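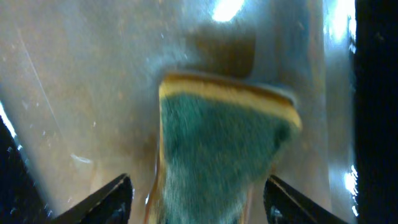
Foto: Zeyu Tan / Clube de Robótica Medine

Assunto: Re: [medine-robotica] Prova da louça: garra, esponja e molho

Caro Anselmo, caros colegas,

Agradeço a mensagem e peço desculpa pela demora na resposta. Quis primeiro falar com a Yesenia, que tem o caderno dos ensaios.

Em 22 de abril de... não, deixo as datas para ela. Respondo pela ordem das perguntas.

> Anselmo Urrego escreveu:
> Boa tarde a todos,
> Li o regulamento da Cladgate outra vez e tenho três dúvidas.
> 1) A esponja deve ser agarrada pela face verde ou pelos lados estreitos? Na última reunião ouvi as duas coisas.
> 2) O molho de tomate conta como sujidade "leve" ou "aderente"? A pontuação muda muito.
> 3) Quem leva o prato branco grande? O nosso antigo rachou e não quero treinar só com a tigela.
> Abraço,
> Anselmo

1) A esponja. O Cristian prefere segurá-la ao alto, entre os dois dedos, com a espuma amarela na parte de cima. Assim a face verde fica quase toda livre para esfregar. Eu tinha defendido a posição deitada, mas nos meus ensaios os dedos tocavam no inox do lava-louça antes da esponja, e retiro a minha proposta. Falta acertar a força: se a garra aperta demasiado, a esponja dobra-se e a posição que temos no programa deixa de ser verdadeira. Fizemos 89 tentativas em abril e a maior parte das falhas veio disto.

Há também a questão dos reflexos. O fundo da cuba brilha muito debaixo da lâmpada, e o programa confunde os pontos brancos com sujidade. O Zeyu sugeriu baixar a exposição da câmara. Peço que ninguém mude este valor sem avisar na lista, porque no mês passado perdi uma tarde inteira à procura de um erro que era só isto.

2) O molho. Escrevi à organização e a resposta foi que o molho de tomate é "leve" enquanto está fresco e "aderente" depois de 8 horas. Penso que devemos treinar com o caso mais difícil. O vermelho forte é fácil de encontrar na imagem. O que me preocupa são os restos claros, cor de pêssego, que ficam em círculos no meio do prato e quase não têm contraste com o branco.

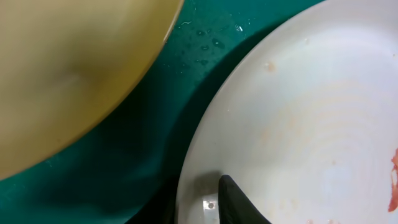 Por Roksolana Zakharchenko, equipa de visão

3) O prato. Já temos um branco grande, que trabalha na bancada ao lado da tigela amarela, sobre a superfície verde. Portanto, Anselmo, não é preciso comprar. Só peço que se limpem as gotas de água do verde antes de cada ensaio, pois cada gota com luz em cima é mais um ponto branco para o meu programa.

O dedo da garra aproxima-se da borda do prato pelo lado, e aqui preciso da opinião de quem percebe mais de mecânica do que eu. A ponta arredondada passa por baixo da borda ou devemos inclinar o pulso? A Yesenia fez um desenho com a segunda solução, que posso enviar a quem quiser. A peça clara com o parafuso pequeno também me parece muito próxima do prato nesta manobra. O Cristian diz que se pode cortar um pouco; eu preferia imprimir outra, mais curta.

Para a próxima sessão encontramo-nos às 3 da tarde, na sala do costume. Quem tiver a chave do armário, por favor traga-a.

Com os melhores cumprimentos,
Roksolana

P.S. O Zeyu pergunta se alguém ficou com o carregador do portátil do clube. É o que tem a fita azul no cabo.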